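Astatex Closes Internal Investigation Into Cevport Billing Records

March 22, 2022
By Astatex Corporate Communications
2 min read

CEVPORT - Astatex today announced that outside counsel has finished its investigation into billing records at the company's Cevport property services office. The final report was delivered to the board and to the county prosecutor, who opened a separate inquiry in December.

The investigation was carried out by the law firm Schwaiger, with forensic accounting support from Vernetti. Investigators reviewed 4,000 invoices and interviewed 20 current and former employees. They identified 275 invoices in which labor hours did not match the corresponding site entry logs. All of the affected invoices were issued under a single maintenance contract covering 300 rental units.

The report makes no finding on criminal liability. That question remains with the prosecutor, and Astatex will not comment on possible charges while the inquiry is open. The company has preserved all electronic records related to the contract and has complied with two written requests for documents. 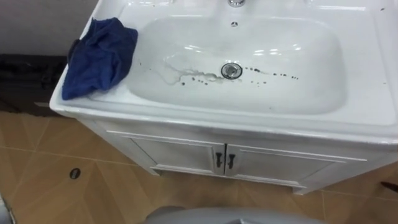 Bathroom vanity with integrated basin.

Clients whose accounts were affected will receive a written statement listing each disputed invoice and the amount to be credited. Credits will be applied to the next billing cycle. Clients who have closed their accounts will be paid by check at the last address on file. Acceptance of a credit does not waive any legal claim.

Astatex has also changed its approval process. Invoices for labor now require a matching site entry record before release, and any manual change to recorded hours must be approved by a manager outside the originating office. Vernetti will test the new controls twice a year and report the results directly to the board's audit panel.

Two employees in the Cevport office remain on administrative leave. Their status will be reviewed when the prosecutor's inquiry ends. Maintenance service under the contract continues without interruption.

Contact: Astatex Corporate Communications, Cevport | © 2022 Astatex. All rights reserved. | Back to top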